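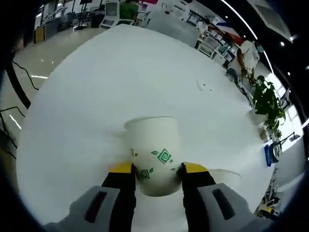
Octobre, vingt-trois heures passées

Rentré de la réunion sur l'eau avec la tête lourde et une brochure de plus. Ils appellent ça une « soirée d'information ». J'ai été informé que notre eau du robinet est trop dure, que mes canalisations se bouchent et que ma peau vieillit plus vite que celle des gens de la côte. La maison Bonholm propose de régler tout cela avec un appareil à fixer sous l'évier, 3930 couronnes pose comprise, payable en 4 fois.

Je veux bien croire au calcaire. Il suffit de regarder ma bouilloire. Mais entre une bouilloire entartrée et « l'eau restructurée », il y a un pas que le monsieur a franchi sans ralentir. Il parlait de mémoire, de vibration, de molécules qui se remettent en ordre. Eun-seong, assise deux rangs devant moi, a levé la main et demandé en ordre par rapport à quoi. Il a répondu que c'était une excellente question et il est passé au tableau suivant.

Le tableau suivant était une courbe. Elle montait. L'axe vertical n'avait pas de nom, j'ai plissé les yeux un bon moment pour en chercher un. En bas, en très petit, « étude menée à Utside ». Par qui, sur quoi, en quelle année, mystère. J'ai noté le mot Utside sur le dos de ma main pour chercher en rentrant. Cherché. Rien trouvé, à part un camping et un club d'aviron.

Ensuite, la dégustation. Deux carafes, A et B, et il annonce lui-même laquelle est traitée avant que quiconque ait bu. Évidemment que tout le monde a préféré la B ! Mon voisin la trouvait « plus ronde ». Rosário a proposé de refaire l'essai les yeux fermés, très poliment, avec ce sourire qu'elle a quand elle s'apprête à ne plus être polie. On manquait de temps, paraît-il. On en a pourtant trouvé pour les bons de commande.

Pour ma part j'ai goûté les deux et je n'ai senti aucune différence. Ça ne prouve rien non plus, j'avais mangé des oignons à midi.

Le plus agaçant, c'est que j'ai failli signer. Vers la fin il a baissé la voix, il a dit que le prix ne valait que pour ce soir, et j'ai senti ma main descendre vers le stylo toute seule. Je me moque de ces choses depuis trente ans et il suffit d'un homme fatigué en cravate qui me dit « ce soir seulement ». Gallegos, du rez-de-chaussée, a signé, lui. Il était content. Je n'ai rien dit dans l'escalier – à quoi bon, il a quatorze jours pour se rétracter et c'est écrit au dos, je lui en parlerai demain au calme, si j'en ai le courage.

Reste la vraie question, celle de la dureté. La mairie de Stulton donne un chiffre sur son site, mais il date d'avant les travaux sur le réservoir et je ne vois pas pourquoi je lui ferais davantage confiance qu'à la courbe sans axe. Enfin si, un peu davantage. Au moins ils ne vendent rien. J'ai commandé des bandelettes de test, un petit paquet, de quoi mesurer le robinet de la cuisine le matin et le soir pendant quelques jours. Rosário fera la même chose chez elle, et on comparera sans se dire les résultats avant la fin.

Eun-seong prétend que 500 grammes d'acide citrique règlent le problème des bouilloires pour l'année. Je demande à voir. Elle m'en apporte demain.

Acheter aussi du vinaigre, au cas où. Rappeler le plombier pour le joint, qui goutte toujours, eau structurée ou pas.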